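Saturday, January 15, 2022. Disassembly cell, long bench

Found it! I think. Writing this down while it's fresh, because half of what I believed on Thursday turned out to be wrong and I'd like the rest of you to be able to skip that half.

## The fault

For anyone who was at Budbridge last week: the arm has been dropping out with a protective stop during the drive pull. It gets hold of the caddy fine, starts the lift, and then somewhere in the first stretch of upward travel it stops dead with a force limit error. The drive is left half in and half out of the cage, with the gripper still clamped on it. Recovery by hand is miserable. You have to back the arm off in freedrive with one hand on the chassis so the whole tower doesn't come up with it.

It did this 11 times in Friday's log. The annoying part (well, the interesting part!) is that it never did it on the first pull after a restart.

## What I thought it was

1. Caddy latch not fully released. Very reasonable guess, wrong. I released it by hand, wiggled the caddy to be sure, ran the pull, same stop.
2. Payload setting. It was still set for the old fingers, so I corrected it. It needed doing anyway and the arm holds its position much more nicely in freedrive now, but the stops carried on.
3. Chassis creeping on the table. I put tape marks at two corners and ran a batch. No creep I could see against the tape.

After number three I went and made coffee and sulked a bit.

## What it really was

The cable. The thick black one that runs off the arm and loops over to the right.

I had the force trace up on the laptop while jogging the lift by hand at slow speed, and the sideways force began to climb well before the caddy had anything to push against. So I opened the gripper, took the drive out of the picture completely, and ran the same path with nothing in the fingers. Same climb! Same place! That was a lovely moment. I may have said something out loud.

What happens is that the wrist turns between the approach and the lift, and the cable gets wound a little tighter each cycle because the return path doesn't unwind it the same way. First cycle after a restart, there's slack, because the homing move shakes it out. A few cycles in, the slack is gone and the arm is lifting a drive and hauling on its own cable together. The controller sees the sum and quite rightly gives up.

So the force limit was doing its job the entire time. On Thursday I wanted to raise it. I'm glad Deividas Urbonaitė talked me out of it, and I'm putting that in writing. If we had raised it, we would have kept pulling on the connector at the wrist until something gave, and the first sign would have been a gripper with no signal holding a drive over an open board.

## Changes made today

- Wrist return path rewritten so it goes back the way it came. Costs a little time per cycle. I don't care.
- Cable clip moved further up the arm, loop made longer. Checked by hand at both ends of the wrist travel with the arm in freedrive.
- Lift speed brought down to 9 mm/s for the first part of the pull, then normal speed once the caddy is clear of the cage.
- Force limit left exactly where it was.
- Added a dry run at the start of every batch: same path, empty fingers, and if the sideways force goes over threshold the batch doesn't start. I wish I had written this months ago. It's a tiny bit of code and it would have caught this on day one.

Also looked over the connector at the wrist. Boot is scuffed on one side, pins look straight. I'd like a new cable before the Verbruggen towers come in, whatever the pins look like.

## Runs after the changes

Started in the early afternoon. First batch at reduced speed throughout, hand on the stop button. No stops. Second batch at the new mixed speeds, no stops. The force trace during the lift is so flat now that I checked the logger was still connected. It was.

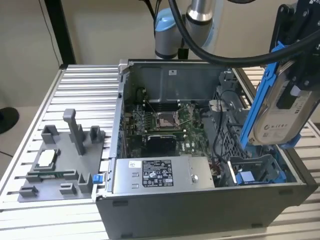 Deividas, reading the trace over the phone, wanted to know whether the dry run would still catch it if the cable snagged halfway through a batch instead of before it, and no, it wouldn't. He suggested repeating the empty pass after every tray change, and comparing each trace to the first one of the day as well as to a fixed number, so that a slow drift shows up before it trips anything. I like the second idea a lot. It's going in on Monday.

He also pointed out that the Brivville cell uses the same wrist move, copied from ours. So somebody needs to call them. I'll do it, first thing.

## Still open

- Release of the drive over the tray hasn't been touched. All of today was about the pull.
- Fixture pegs: one of them feels a bit tight to me. Might be nothing.
- Write up the freedrive recovery properly, with the hand position, and stick it on the cell door. At the moment it lives in my head and in one message thread.
- Rename the log folder. It's called "jotura_final_new" and it's neither. Jotura was two projects ago!
- Order the cable. Ask for the flexible jacket this time, and the longer length.

Arm parked, air off, log copied to the shared drive. The laptop with the trace viewer is charging under the bench, please leave it plugged in.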